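# Why is it so hard to pick up a jumper?

Pick up a jumper. Go on. Put it down again, and pick it up with just your thumb and one finger, on the other hand this time, with your eyes half shut.

You probably managed it, and you probably didn't feel very clever afterwards. A robot would like a word with you about that.

Robots have been good at hard, boring things for years. They can put the same screw in the same hole 900 times before lunch. Give one a heap of washing, though, and it goes to pieces. A screw is always the same shape. A jumper has a different shape every time you drop it, and it never asks permission.

## Two fingers, no thumb

Before anybody builds a whole robot, it makes sense to try out its hands. A robot's hand is called a **gripper**, and lots of grippers have only two fingers. You can hold one yourself, like a very serious pair of tongs, and use it to do a job while a camera on the gripper records what happens. Later, a computer can study the recordings and try to copy you.

Chutima Phuthong and Hòa Nghiêm work on a project called Vukura, where they compare grippers by giving them chores. Cloth is Chutima's favourite, mostly because it is rude to everyone equally.
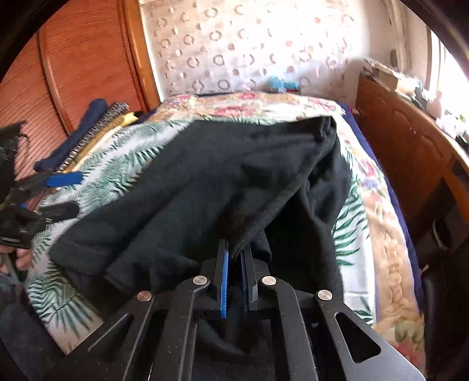
The first thing you find out is that you can't grab cloth in the middle of a flat bit. Try it on your own bed. Your fingers slide over the top and come away with nothing, or they pinch up the sheet as well and you end up folding the whole bed. What you want is an edge, a corner or a fold -- something that sticks up a little, like a handle.

People find those handles without thinking. You feel for them. A simple gripper feels nothing whatsoever, so it has to look, and a black jumper is a mean thing to look at. The folds are dark, the shadows are dark, and the bit underneath is dark too.

## The great pad argument

Fingers made of smooth, hard plastic are hopeless with cloth. (Try picking up a sock with two rulers. Hòa has. It took a while.) So a gripper's fingers often have pads on the inside, and people can get surprisingly cross about which pad is best.

Hòa tested 3 kinds, one after another, on the same towel:

- **Smooth and squashy.** Nice and gentle. The towel fell out.
- **Bumpy.** Held on well, but sometimes picked up two layers when it was asked for one.
- **Very sticky.** Held on beautifully. Would not let go. Hòa had to peel the towel off by hand, which rather spoils the idea of a robot.

Bumpy won, by a vote of two to one. The one was Soledad Bañuelos, who still thinks sticky was never given a fair chance.

## Why bother with two?

One gripper can lift a blanket. It can't do much to stop the other end doing whatever it likes. With two, you can pull the cloth between them, and the wrinkles come out.

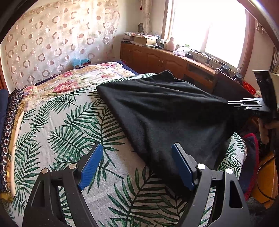
Pulling has to be done just right. Too gently and the middle sags like an old hammock. Too hard and one side pops out of its gripper and flops back where it started, and you have to begin again with people watching. Your own two hands sort this out between themselves. A pair of robot arms has to be taught that they are on the same team.

Chutima's record is 11 good folds in a row. The twelfth was a pillowcase, and she doesn't like to discuss it.

## Be the gripper

You will need two pairs of kitchen tongs, a tea towel and somebody to laugh at you.

1. Drop the tea towel on a table in a heap.
2. Hold a pair of tongs in each hand. No fingers on the cloth!
3. Find two corners, lift them and shake the towel out.
4. Lay it flat and fold it in half.
5. Wrap a thick rubber band round each tip of the tongs and do it all again.

Did the rubber bands help? Now do it with only one pair of tongs, or close one eye and see whether you miss the corner. If the towel ends up on the floor, pick it up with the tongs as well -- that counts as part of the experiment.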